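Astside House

Astside House is a reality television series in which a group of contestants lives together in a closed house and does household tasks for points. It was developed by the production company Rizk and is shown on the entertainment channel Lutix, normally in winter. The program is presented by Lorena Bravo, and from the second season also by Afaf Khoury, who before was a reporter for the same channel.

Format

At the start of each season 18 contestants move into the house, which stands on a former farm near the town of Halness. They have no telephones and no clocks. During the day they receive tasks from the kitchen, the laundry or the garden, and the results decide how much food the house gets for the next day. In the evening the two presenters read the points aloud in the living room, and the contestant with the lowest total must leave before midnight.

A season lasts 27 episodes. The last four contestants go directly to the final week, in which the viewers vote and the points from the earlier weeks are not counted anymore. The winner receives a cash prize and the right to choose one task for the following season.
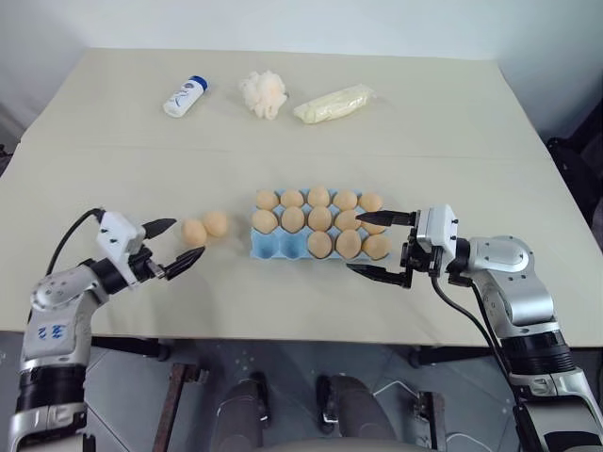 Production

The first season was recorded completely before broadcast. Since the second season the evening part is live, while the tasks are still recorded in the morning and cut in the afternoon. Rizk built its editing rooms in the old barn behind the house, so that the material does not have to travel to the city. According to the company, some 367 hours of material are kept from every season, and only a small part of it is ever shown.

Bravo at first presented alone. Her way of reading the results very slowly, with long pauses, became well known and was often copied in comedy programs. Khoury was hired to lead the conversations with the contestants who have left — a part which in the first season was done by telephone and was considered weak.

The opening music was changed in the third season. After complaints from viewers the old melody came back in the fourth, in a shorter version.

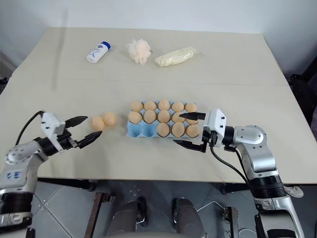 Eggs and a pale blue carton on a table.

Reception

Critics received the first season coolly and wrote that the rules were too complicated for an evening program. The second season had better reviews, mostly for the live part. Some newspapers criticized the food rule, and from the third season on every contestant gets a fixed breakfast, independent of the points.

The show has its most faithful public among families, and many schools near Halness have held their own task days in December.

Spin-offs

Astside House: The Morning After is a talk program of 24 minutes, presented by Khoury, which follows the day after each elimination. A version for children was tested with a single episode but did not become a series.

See also

Reality television
List of programs broadcast by Lutix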